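Home | Notebook | Materials | Bench Log | Contact

Bench log, December: bowls for the Sultana set

Back on the small dishes today, and I'm happier than I was last month!
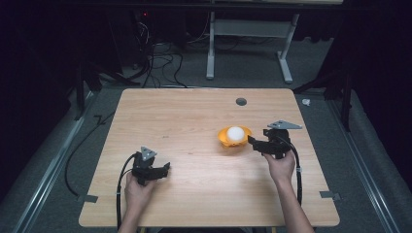

Ye-ji thinks the orange is too loud for a dish this shallow and would take it down a step before we show anybody at Maltell. She also asked me to leave the rim alone, please, because she likes it uneven. Fine by me, I like it uneven too (and I wasn't looking forward to recutting the template).

So, the orange bowl. The question for this round was whether a plain ball sits nicely in something that shallow, and I think the answer is yes. The white ball stands up above the rim, and I want that for the Sultana table game, where you should be able to get at the ball without fishing around for it. Against the orange the matte white reads really well, even from across the table. I'd keep that pairing even if we go softer on the color.

The scallops I keep going back and forth on. Taner wants them deeper, like a pie crust, and I tried a sketch that way over lunch and hated it. Slightly irregular is friendlier. If they get too regular it starts looking like a cupcake liner.

Things to do before I forget:

- mix 3 softer oranges, label them this time (the last lot are still a mystery)
- ask Santeri if the Sotent pigment is back in stock
- try a bowl with the same rim but a flatter floor
- order balls. Paso has a box of 30 and that's plenty for now

Note on the table: the pale wood top is a good background for orange, but white things get a bit lost on it unless there's a dish under them. Worth remembering when we do the cream version. Maybe a gray cloth.

Eylül has the drawing for the lid and I still haven't looked at it. Tomorrow, before coffee. The sample shelf label needs changing too, it still says "ashtrays."

I.G.

Recent entries
Rim templates, second try
Why the cream glaze went pink
Sultana box sizes
Shelf cleanout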